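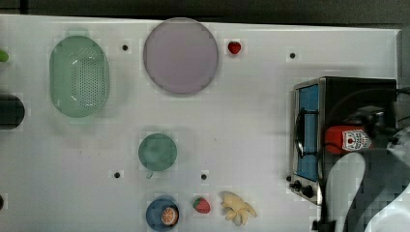

Colander, plate and one small strawberry

How to Wash Felt and Plastic Play Food

May 22, 2020

My kids run a restaurant called Plonport (no idea where they got the name) and the food had gotten pretty gross. So I spent a morning cleaning all of it, and I've got a system now!

What you need:
Dish soap
Two old towels
A soft toothbrush
White vinegar

Start with the plastic stuff. Fill the sink with warm water and a squirt of soap, drop everything in and leave it for 7 minutes while you go make coffee. The toothbrush is for little holes and seams – strainers are the worst for this, crumbs get in there and set like cement. Rinse, shake, towel.

Anything hollow needs a good squeeze under the water first. If murky water comes out, I fill it with half vinegar and half water, swish it around and squeeze it empty again.

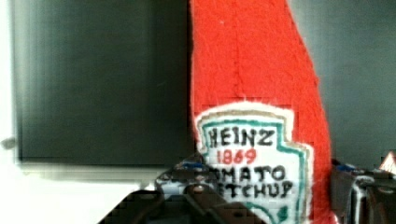

Sayaka Wada

Felt is fussier. Please don't put it in the machine, I did that to a taco in July and it came out the size of a quarter. Dab it with a damp cloth and a tiny bit of soap, and go easy anywhere there's lettering. Test a hidden spot first in case the color runs. Then press it between the towels (no wringing!) and stand it up somewhere breezy overnight.

Fuzzy bits? A cheap fabric shaver takes them off, just keep it away from the stitching.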